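ECONOMIC HISTORY OF RESOURCE REGIONS
Handout 7: Shore stations and the credit system in the cod fishery
Course tutor: Reshma Adams

1. The station as an economic unit

Before steam, most cod landed on northern coasts was split, salted and dried within sight of where it was caught. The station at Nesside is the case used in this unit. In its peak season it had 19 boats and a resident trader. The boats were owned by households, but the salt, line and flour came from the trader's store on account.

Three terms recur in the readings. The outfit was the stock of goods advanced in spring. The tally was the running count of fish delivered. Settlement was the autumn reckoning, when one was set against the other.
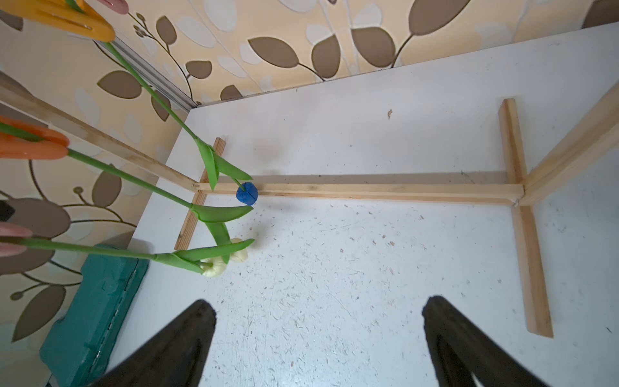

Fig. 1. Pine slat frame laid flat on a white board.

2. Drying and grading

Fish were laid out on raised racks, turned by hand and stacked under cover before rain. The work fell mainly to women and older children and seldom appears in the ledgers, where payment was entered under the name of the boat owner. Mulugeta Tamiru (reading 2) treats this as the main weakness of the ledger as a source.

Grading was done by the trader's culler. The price gap between first and second grade was often wider than the household's margin for the year, so a dispute over grade was in effect a dispute over debt.

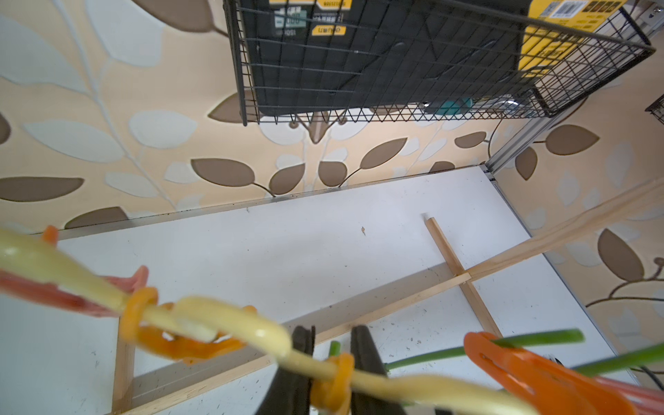

The culler was paid by the trader. Tamiru finds no case at Nesside in which a grade was changed after complaint. At Drukholm, where two traders competed for the same catch, grades were more generous and advances smaller.

3. Credit and prices

Little coin circulated. Goods in the store were marked up to cover the risk of a poor season, and the mark-up was seldom written down. It has to be worked out by comparing store prices with wholesale invoices. The Moodley ledger lists 147 accounts, most of them carried forward in debit.

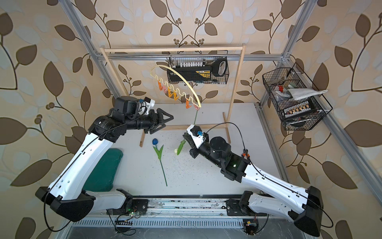 Fig. 2. Artificial flower with a pale white bud and green sleeve, held close by the right arm's gripper.

Two readings of the debit balances are possible. Mpho Venter sees them as a means of binding labour to one buyer. Bheki Mkhize sees them as a form of insurance, as balances were commonly left unpressed after a failed season. The evidence on written-off debts is thin for both. 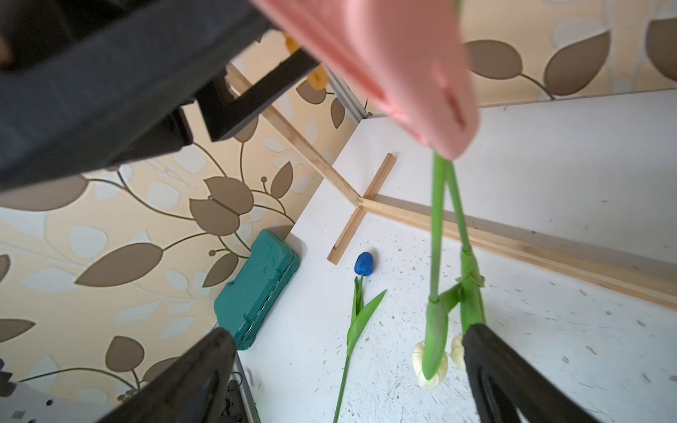

Mkhize's case rests largely on the later pages of the ledger, which are in a different hand and may follow a different practice. Compare the entries for salt before and after the change of clerk.

4. For the Tuesday seminar

Read Venter, chapter 2, and the extract from the Moodley ledger. Bring a short note on how a household could leave the system, and what it would have needed in hand to do so.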